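Desktop valuation

A desktop valuation is an estimate of the market value of a property made without a visit to it. The person or firm preparing it works from sale records, tax data, maps, old listings and whatever the owner has supplied. Lenders use desktop valuations for refinancing and for reviewing loans they already hold. They are cheaper and faster than a full inspection, and most of the claims made for them beyond that come from the companies that sell them.

Terms vary. Some firms reserve "desktop" for work signed by a qualified appraiser and call anything produced by software alone an automated valuation. Others use the two words as if they meant the same thing, and a customer may have to read the small print to find out whether a person looked at the file at all.

Method

The usual starting point is a set of recent sales of similar properties close by. The appraiser adjusts each price for size, age, lot and date of sale, then settles on a figure or a range. Condition is normally assumed to be average. That assumption carries a lot of weight in the final number, and in many reports it appears only once, in a paragraph near the end.
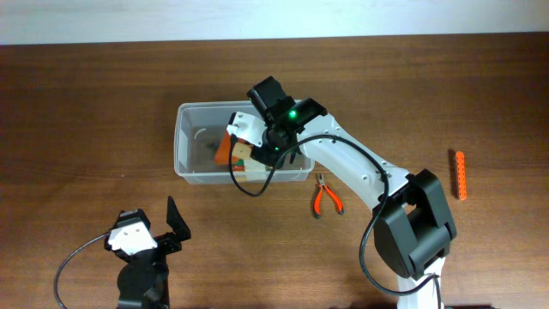

Red-handled pliers and a clear plastic bin on a wooden tabletop.

Reports often include a confidence score. There is no common scale for these scores. One firm's 4 may be the best grade it gives and another's may be close to the worst, and few publish how the grade is worked out.

Use in Grallutport

The port town of Grallutport is often cited in favor of the practice. Local lender Prutis moved its refinancing work to desktop reports prepared by the survey firm Stekinach, and later said that a review of 200 files had found "close agreement" with full inspections. The statement did not define close agreement, and the files were picked by Stekinach itself. Houses on the harbor side, where damp and settlement are common complaints, were left out of the review on the grounds that they were "not typical."

A rival firm, Nakamura, has argued that two visits out of every 800 reports would be enough to catch serious errors. It has not released the data behind that ratio. Nakamura also sells the visits.
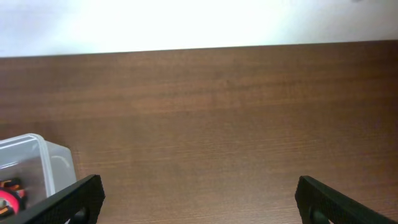

Wooden table against a pale wall.

Criticism

The main objection is that a desktop report cannot pick up what the records leave out. Unpermitted additions, roof damage, a failed septic system or a finished basement will be missed unless someone has written them down. Supporters reply that inspectors miss things too. This is true, though it says little about which method misses more.

A second concern is circularity. When many sales in an area are financed on the strength of desktop figures, those sales become the evidence for the next set. How far this affects prices is disputed, and the published work on either side is thin.

Owners who disagree with a desktop figure can usually ask for a full inspection, often at their own expense.

See also: Appraisal; Automated valuation model; Building survey; Comparable sales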